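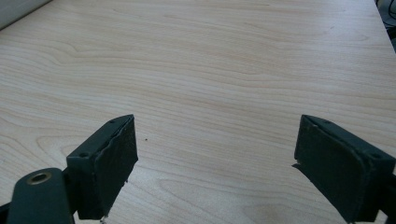 Wie viele Aufnahmen umfasst der Datensatz Vorel zu Tischoberflächen?

Der Datensatz enthält 2.929 Aufnahmen von Tischplatten aus Wohn- und Arbeitsräumen, verteilt auf 25 Ordner. Jeder Ordner entspricht einer Platte.

Vorel – Datenblatt

Gegenstand

Vorel dokumentiert Tischoberflächen im alltäglichen Gebrauch. Erfasst werden Maserung, Farbton, Glanzgrad und kleinere Rückstände wie Krümel oder Staub. Möbelgestelle, Stühle und Tischwäsche sind nicht Gegenstand der Sammlung. Der überwiegende Teil der Platten weist eine helle Holzoberfläche auf; dunkle und einfarbig beschichtete Platten sind in geringerer Zahl vertreten.

Herkunft

Die Sammlung wurde von Wokbridge zusammengestellt und im März abgeschlossen. Die fachliche Leitung lag bei Fiorella Rizzi, für Benennung und Prüfung der Einträge ist Tullio Ferri zuständig. Ein Teil der Tische stand in den Räumen der Werkstatt Kekedero, die übrigen in privaten Küchen und Esszimmern.

Aufbau der Einträge

Zu jeder Aufnahme gehört eine Textzeile mit folgenden Feldern:

platte: laufende Kennung der Tischplatte
farbton: hell, mittel oder dunkel
maserung: gerade, wellig, gemischt oder keine
glanz: matt, leicht glänzend oder glänzend
rueckstand: keiner, einzeln oder mehrere
licht: gleichmäßig oder ungleichmäßig

Die Felder beziehen sich ausschließlich auf den sichtbaren Ausschnitt der Platte. Verläuft die Maserung teils in parallelen Streifen und teils in Bögen, ist der Wert „gemischt“ einzutragen. Ein einzelner Krümel gilt bereits als Rückstand. Aufhellungen durch einfallendes Licht werden unter „licht“ geführt und nicht als Abweichung im Farbton gewertet.

Aufteilung

2.000 Aufnahmen sind für das Training vorgesehen, 100 für die Abstimmung. Der verbleibende Bestand dient der Auswertung. Aufnahmen derselben Platte können in mehreren Teilen vorkommen.

Bekannte Einschränkungen

Die Angabe zum Glanzgrad beruht auf Sichtprüfung und wurde nicht gemessen. Ob eine Platte aus Massivholz besteht oder furniert ist, wird nicht ausgewiesen. Die Kennungen aus der Vorgängersammlung Pai wurden nicht übernommen.

Korrekturen

Fehlerhafte Einträge sind unter Angabe von Ordner und Zeilennummer an Tullio Ferri zu melden. Berichtigungen erscheinen mit der jeweils nächsten Fassung und werden in der Datei AENDERUNGEN vermerkt.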